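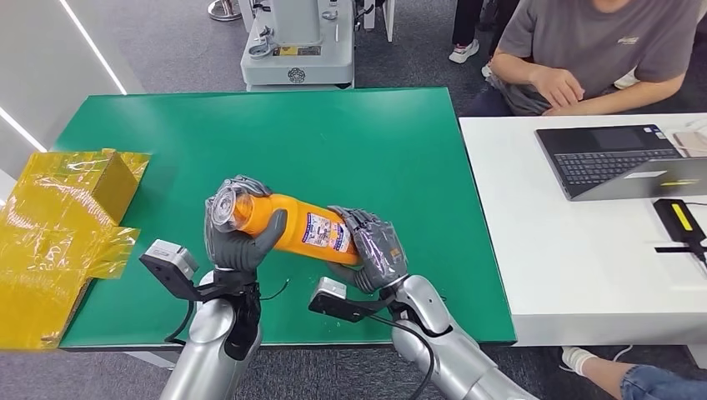

Breadcrumb: News > Local > Community

Plestadholm swap room to take part-used bottles from March

Part-used bottles of shampoo, washing-up liquid and household cleaner will be accepted at the Plestadholm swap room from the start of March, after a trial over the winter in which 1,312 items changed hands. Until now the room has taken only clothes, books and kitchenware. Bottles will be checked one at a time on the green table by the door, and the rules ask for a closed cap and a label that is still in place, as on the orange plastic bottle with the clear cap and the white label. Anything without a label will be turned away.

Marlina Siregar, who runs the room, said people had been asking for the change for more than a year. "They switch brands, or they move house, and there is half a bottle left that they don't want to carry," she said. "We were sending them home with it and they were putting it in the bin."

The trial ran on Saturday mornings only. Shampoo and hand soap went quickest, usually within the hour. Furniture polish was the slowest, and 19 tins and bottles of it are still on the shelf in the back corridor.

Under the new rules a bottle must be at least a third full. It must be in the container it was sold in, and the directions on the label must be readable. Bleach, drain cleaner, weedkiller and anything in a spray can will not be taken. Medicines are also excluded and should go back to a pharmacy.

Each household may bring up to 30 items a month, and take up to 40. Siregar said the second figure was set higher to help clear the shelves before the summer, and both limits will be looked at again in the autumn.

Cardboard boxes are welcome for carrying things in and out, but they should be left open at the top so that the contents can be seen at the table. Glass should be wrapped. Bags tied shut will be handed back unopened.

Tarek Salem, who lives on the street behind the room and used the trial most weeks, said he had not bought washing-up liquid since it began. He would like to see evening opening as well. "Saturday is when I work," he said. "I have been sending my son, and he comes back with bubble bath."

The room has no plans for evenings at present. Opening hours stay as they are, from nine until noon on Saturdays, with bottles checked until half past eleven. Clothes and books can still be left at any time in the porch, but bottles must be handed over in person.

A printed list of what is and is not accepted can be picked up at the room or at the library desk. Residents with larger amounts to give away, such as from a house clearance, are asked to speak to Siregar before bringing them.

Recent items
Library desk moves to ground floor
Footpath behind the school to be resurfaced
Radwa Naciri to give talk on mending wool
Bulky waste collection: new booking form
Letters: the porch light is still out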